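Section 5. Setting the Round Display Table

This section covers placing a potted plant and loose cut stems on the Shirima round table. Assembly of the table base is covered in Section 3. Vases and other glass containers are covered in Section 11.

5.1 Before you start

Check that the base screws are tight and that the top does not rock when pressed at the edge. Wipe the top with a damp cloth and dry it. Do not use solvent or abrasive pads on the top finish.

You will need:
One potted plant in a small pot with a closed base or saucer
Cut stems, real or artificial
A dry cloth
Felt disk, part no. 3762 (supplied)

CAUTION: Do not drag a pot across the tabletop. Unglazed pot bases will scratch the finish. Damage of this kind is not covered by the warranty.

5.2 Placing the pot

1. Peel the backing from the felt disk and press it onto the underside of the pot or saucer.
2. Stand at the side of the table that faces the room entrance.
3. Lower the pot straight down onto the center of the top.
4. Turn the pot until the fullest side of the plant faces the entrance.
5. Press lightly on the rim. If the pot tips, remove the felt disk and fit a new one.

NOTE: Water the plant away from the table. Let the pot drain fully before returning it.

5.3 Laying out the stems

1. Sort the stems by length and remove any broken leaves.
2. Dry the cut ends with the cloth.
3. Lay the stems beside the pot as a loose bundle. Do not tie them if they are to be arranged later.
4. Keep any stems left over in a separate cluster near the edge of the table, with no part hanging over.
5. Leave the rest of the top clear.

CAUTION: Pollen and colored sap can stain a light top. Remove marks at once with a damp cloth. 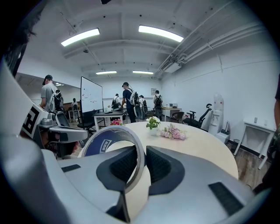
Figure 5-1. Round table with potted white flowers at the center and a loose pink and white bundle beside the pot.

5.4 Rooms with foot traffic

Where people pass close to the table, in particular with backpacks or bags, allow clear floor on all sides. Move leftover stems inward if they are being brushed off. Recheck the position of the pot at the end of each day.

5.5 Clearing the table

1. Remove the loose stems first.
2. Lift the pot with both hands. Do not lift by the plant.
3. Wipe the top and dry it.

For replacement felt disks, contact Mallico parts supply and quote the part number in 5.1.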